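Okay, thread on the shop arm, for the people who asked what I've been doing in the corner of the Okoro Street workshop since the summer.

It's a small arm on a low base, bolted to a steel plate, and it works at floor level. The job is to pick up hand tools left on the floor and put them in a bin. I named it Tusska. It was the name on the crate the plate came in.

Parts so far: secondhand arm, used power supply, a two-finger gripper I printed in black, and a Clikilum camera board at the wrist. I've spent 600 dollars, and most of that was the arm.

The first set of fingers was smooth. They held a socket fine and dropped anything with a round handle. The second set has grooved pads on the inside faces and a wider opening.

The printed fingers have rough edges where I pulled the supports off. I was going to sand them and then didn't. It makes no difference to the grip.

Software is Jetetti, the free version. It runs on an old desktop under the bench. The arm gets a move command, the wrist camera sends pictures back, and I save everything so I can look at the bad runs later.

The thing I'm testing this week is screwdrivers. They're long, the weight is all at one end, and the shaft is thin enough that the camera has a hard time with it when the wrist is moving.
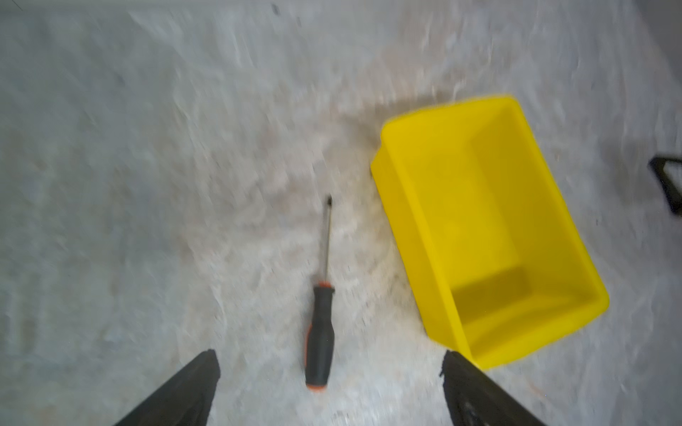
So the plan is to go for the handle every time and leave the shaft alone. The fingers come down on either side of it, close, lift straight up, then swing over to the bin.

I started with a black and orange one. The orange parts are easy to find in the picture, even with blur. Plain black handles will have to wait until I have better light in that corner.

Blur is the main problem right now. If I let the wrist settle for 2 seconds before taking the picture, the picture is clean. If I don't, the floor turns to streaks and the tip of the tool is a smudge. I'd like to get the wait down, but a slow arm is better than one that grabs at nothing.

Yesterday I ran it 38 times with the same screwdriver, turned a different way each time. Most of the misses were when it lay close to the bin. One finger hits the rim on the way down and the arm faults out.

Two ways to fix that. Move the bin farther away, or teach it to turn the wrist so the fingers don't come down over the rim. I moved the bin. The wrist turn can come later.

The bin is yellow plastic, by the way. Picked on purpose. It's easy to tell apart from a gray floor and I only had to set the color range once.

Somebody asked if it could do screws and washers. No. The fingers don't close tight enough for a washer. A magnet would do it, and that's a different build.

Next up is 1000 saved pictures of tools on the floor, sorted by hand, and then I'll try a small model in place of the color matching. I'd like to have that going by November.

Finger files will go up once I fix the screw holes – they're too tight and I've been drilling them out on every print.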